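Progress report, scholarship and student teaching program
Prepared for the Kurek Fund by Lilian Rotich, program coordinator

## Where things stand

The second year of the Sekach Scholarship is nearly over. The fund agreed to support 17 students who are in the last part of a teaching degree and plan to work in public elementary or middle schools. All of them are still enrolled. Two changed their placement school in the winter, one for a shorter commute and one to work with a mentor who teaches middle school science. Neither change affected the budget.

Each student receives $2,000 a year, paid in two parts. The spring payments went out late by nine days because the college changed its payment system to Fevano and our student list had to be entered again by hand. I wrote to the students before the due date and heard back from one who needed an advance for rent. The college covered it and has been repaid.

## Classroom hours

The agreement asks for 165 classroom hours per student before the end of the school year. Most have reached that number. Three are short and will make up the time in the first two weeks of June, while district schools are still open. Their mentors have signed off on the extra days.

Hours are now logged in Grulon. The paper sheets were hard to read and often came in without a signature. The new system does not let a student enter an observation and a taught lesson on the same line, so some days show up twice in the export. I have marked these in the spreadsheet sent with this report. Please use the corrected column for your own totals.

## Mentor teachers

Mentor pay is unchanged. Several mentors asked for a written guide to the lesson feedback form, mainly the section on classroom management. A four-page draft is with the department and should be ready before fall placements begin.

We lost one mentor to a job in another district. Her student finished the term with the teacher across the hall, who had already observed several of her lessons.

## Evening seminars

We held five evening seminars this year. Topics were reading assessment, family conferences, working with an aide, the state license forms, and first-year contracts. The session on license forms ran long and should be split in two. Attendance was lowest for family conferences, which fell in the same week as midterms.

Seminar costs came in under budget. The unspent part is listed on line 6 of the budget sheet, and I would like to move it to license exam fees. This needs your approval in writing.

## Still open

- Written approval for the line 6 transfer
- Final hours for three students
- Mentor guide, final version
- Date for the fall selection meeting

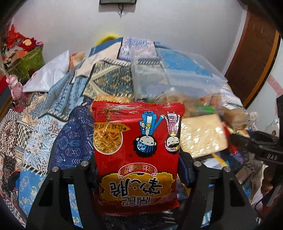
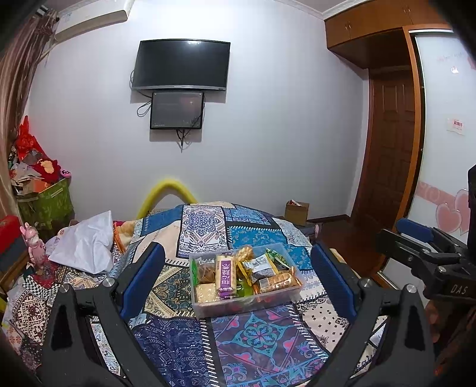 *Page last changed: 8 May 2024*

The next report will cover the summer and the fall selection. Applications for the new group are open now, and the essay question is the same as last year. Questions about the budget sheet can come to me directly. For the hours export, please copy the department office, as they hold the Grulon login.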